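Rumbridge Neighbors Help Board
We use cookies to keep you signed in. By continuing you accept our cookie policy.

Moving from a house to a small rental — how do I decide what flooring and rugs to bring?

posted by tadia_mom

Hi all! We're moving across town in November, from a house that is carpeted wall to wall into a rental with hard floors in every room. I have 4 area rugs in storage, a downstairs neighbor to think about, and a landlord who wants nothing glued, taped or nailed. I've included some views of the layout, bedrooms and kitchen and bathroom doors.
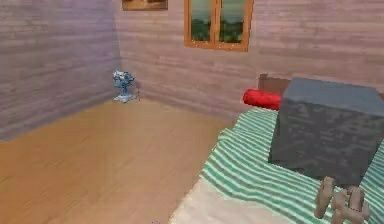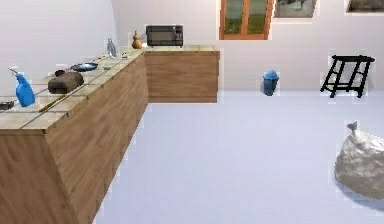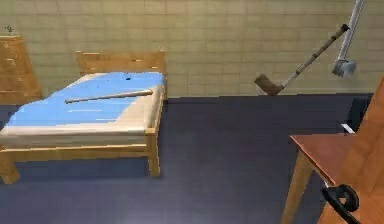
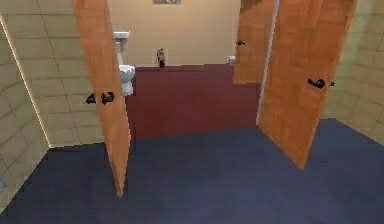
What I need to figure out

First, the noise. My son gets up at five and walks like a horse. Would a thick pad under a rug really help the people below, or do I need something heavier?

Second, the slipping. My mother visits on weekends and she's 81, so anything that slides or curls at the corner is out. She already went down once on a runner at my sister's place, and we don't want a repeat.

Third, cost. I was quoted $800 by Whitfield for two custom pads and nearly fell off my chair. Is that normal? I could maybe do half that.

12 comments · 7 shares

Pirmin Steiner

I went through this when we left our old house, and I wasted a lot of money before I got it right, so let me save you some.

Forget custom. Buy the pad a size up from your rug and cut it down yourself with heavy scissors, about an inch short on every side so the edge of the rug lies flat on the floor. That inch matters for your mother. When the pad runs right to the edge, the rug sits up like a little curb and that's what catches a toe.

For noise you want felt, and you want it dense. The squishy foam kind feels great in the store and goes flat by the first winter. I have a felt and rubber one from Gromus under our living room rug, paid $294 for a big one, and my neighbor downstairs stopped mentioning our dog. The rubber side goes down. Before you buy any of it, ask your landlord what the floor finish is — some rubber backings leave a yellow stain on vinyl, and you won't find out until you lift the rug on moving day and there goes your deposit. Natural rubber is usually what they tell you to avoid on vinyl, but read the label on the one you're buying.

Also, put the rugs where the feet go. We had a lovely one under the bed for two years with maybe a foot of it sticking out. Moved it to the hallway and it made more difference than anything else I did. A runner in the hall, with a proper grippy pad, is where I'd start with an early riser in the house.

One more thing: check that your doors clear the rug plus the pad before you cut anything! I had to return one because the bedroom door dragged. Lay the rug down folded in half near the door and swing it a few times.

maple_and_main

Slippers for the kid. Sorry but it's true, ours cost twelve bucks and worked better than the pad.

gwen1962

I'd get rid of the two worst rugs and not bring all of them. Old rugs hold on to so much dust, and if they've been in storage you want to check for moths. Unroll them outside on a dry day and look at the back, that's where I found mine. Cleaning all of them can cost more than they're worth. A shop tried to charge me up to $1,000 for three and I walked out.

For your mother I'd skip a rug in the bathroom altogether and use a mat with suction cups in the tub, plus one of those low cotton mats with a rubber back that you can throw in the wash. Wash it cool and hang it up, the dryer cracks the rubber.

Don't know about the noise, we're on the ground floor.

Was this page helpful? 31 people said yes
Last updated: Wednesday, February 27, 2019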